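Section 6: Running the greengrocer demonstration on an open day

This section is for the person standing beside the robot with a lanyard on. It assumes the Kushwaha base software is installed, both arms have been homed (Section 4) and you have read Section 5, or at least told Xuelian Fu that you have.

The demonstration is simple to describe. The robot takes vegetables out of wooden crates and puts them in a shopping basket. Visitors who can do this themselves in four seconds will watch a machine do it for several minutes and then ask whether it does ironing. See 6.4.

6.1 Before the doors open

1. Put the crates and the basket in their usual places. The arms have the reach given in Section 3, and will not grow any more of it because a school party is waiting.

2. Load the crates. Keep each kind of vegetable in its own place. Potatoes may be heaped. Cabbages should lie flat, where a gripper can get down either side of them.

3. Route the loose cables away from the visitor side. They will come back. Check them again at each break.

4. Hang the barrier rope on its hooks. The rope has no safety rating of any kind and works entirely on good manners.

5. Start the Drarura session from the desk and choose program 336. Program 113 has a very similar name and belongs to the Kurstead stand. It waves.

6. Wait for READY on the desk screen. On a cold start this takes 20 minutes. Put the kettle on.

CAUTION: The emergency stop must be in somebody's hand whenever visitors are in the room. "On the desk, just there" is not a hand.

6.2 The picking run

1. Ask everyone to stand behind the rope, and begin talking before you press START. The first movement always comes when the presenter's back is turned.

2. Press START. One hand looks after the basket and the other does the fetching.

3. Call out the vegetable you have chosen on the desk screen. The choice is made there and the robot can't hear you, but children enjoy the shouting and it gives the operator time to click.

4. If the cabbage goes well, carry on to the tomatoes. If the cabbage goes badly, say "and that is why we test" and carry on to the tomatoes. 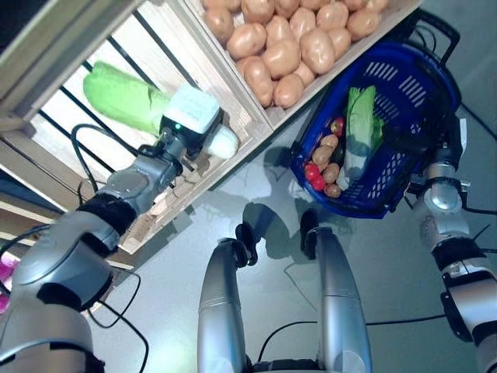
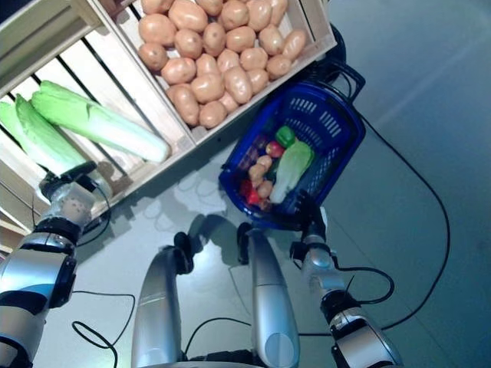
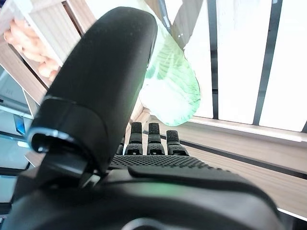
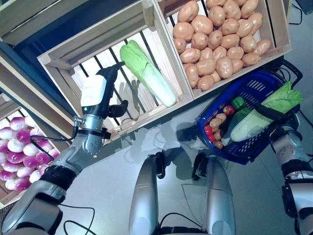
Figure 6-2. Work in progress at the greengrocer stand. First, second and fourth: crates and blue basket, head view. Third: the black hand, wrist view.

NOTE: The napa cabbage is the best opening pick. It is large, it can be seen from the back row, and people are oddly pleased by it. Potatoes look easy and are kept for later, when the crowd has thinned.

NOTE: The head and wrist views can be shown on the big screen. Change between them with the F key. Give people a moment with each one, as the wrist view takes some working out and someone will want to tell their neighbour which bit is the thumb.

6.3 If it stops

1. Read the message on the desk screen. Do not read it aloud.

2. Code 23 means the gripper believes it is holding something and the program believes it isn't. Look at the gripper and decide who is right. Press AGREE or DISAGREE accordingly.

3. If an arm has paused over a crate, leave it there until the status line says HELD. Then press RELEASE, and only then go past the rope.

4. If a vegetable has rolled out of reach, abandon it. Brayan Salazar once went in after a potato in the middle of a run at the May open day, and the incident form was longer than this section.

5. If the same fault comes up three times, press PARK and announce a short break. Visitors are used to short breaks. They have been on trains.

CAUTION: Never hand an item to the robot to help it along. The fetching routine does not expect company.

6.4 Things visitors will ask

Does it do ironing? No.

Is it watching me? It has cameras at the head and wrist, and they are mostly interested in vegetables. The Pikirley visitor notice by the door explains what is recorded and how long it is kept. Point at the notice.

Can my son have a go? Not on this stand. The practice gripper is in the next room, with the squeezy balls.

How much did it cost? Refer to Xuelian Fu, who will also not tell them.

6.5 Closing down

1. Press PARK and wait for both arms to settle.

2. Empty the basket and sort everything back into the crates. Robot-assisted tidying is planned for a later release and has been for some time.

3. Check every item for splits and dents. Anything damaged goes in the box marked RETIRED.

4. Save the session log before switching off at the wall. If you switch off first, go back to 6.1 step 5, start the session again and wait for the recovery prompt.

5. Return the emergency stop to its charger, light facing out.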